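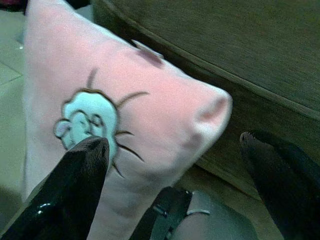 Do new hires have to sit through the union orientation, or can they skip it?
At our shop the 20 minutes is paid time and you can walk out if you want, but the card to join is a separate thing and signing it is up to you.

stillonprobation
OK, thanks. I start at the Urkcombe office in February, licensing counter. The packet made it sound like joining was part of getting hired. There's a form in there already filled in with my job title and everything except the signature.

drawer_five
Same form I got. It gets printed with your title because the HR system spits it out that way. Don't read too much into it. Don't sign it in the parking lot either. Take it home.

MtTeshome
I'd go further and ask what you get for the dues. I've been paying in for 5 years at the Teshome branch and the last contract got us 2 percent and a new parking policy. The parking policy was worse.

drawer_five
2 percent plus the step increases staying put. Management wanted the steps gone. You always leave that part out.

MtTeshome
Management always "wants the steps gone" at the start of bargaining. It's an opening number. Then they give it back and our side puts out a flyer calling it a win. Show me one round where they didn't give it back.

counterclerk_b
Drullel county. They lost theirs and never got them back.

MtTeshome
Different contract, different local, and from what I heard they took a lump sum for it. Were you there?

counterclerk_b
My sister-in-law was. The lump sum was gone by summer. She's still on the same pay line she was on when she signed up.

stillonprobation
Can I ask about probation? Somebody at the interview said the union can't do anything for you until you pass it. So why would I pay before then?

formsandstamps
They can't grieve a rejection during probation, no. They can sit in with you if you get called to an investigatory meeting, at least under our contract. I've seen it help and I've seen the rep sit there and say nothing for the whole meeting. Depends who you get. Read the probation article yourself, it's in the PDF on the members page. All 128 pages are there and most of it is about shift bidding.

drawer_five
That's fair about the reps. Ours is good – the one before was useless.

MtTeshome
Which is my point. You're paying the same for either one.

quietwindow
Slightly off topic but has anyone seen anything in writing about the Prindico scheduling software? We were told it was "being discussed with labor" and then it showed up on our screens. I don't believe anyone discussed it with anybody.

formsandstamps
There was a notice letter. I asked for a copy and got told it was sent to the old address. Make of that what you want.

counterclerk_b
Our steward says there's a demand to bargain filed. I haven't seen that either, so I'm only passing it along.

quietwindow
So that's a letter no one has and a demand no one has.

stillonprobation
I think I'll go to the orientation, take the card home and read the probation part before I decide. Is there a deadline on the card?

drawer_five
Not to join. Some of the insurance add-ons have a sign-up window, so ask about those at the orientation and get the date in writing.

MtTeshome
Get all of it in writing. And ask how you get out again if you change your mind, because on ours there's a window for that too and it's short.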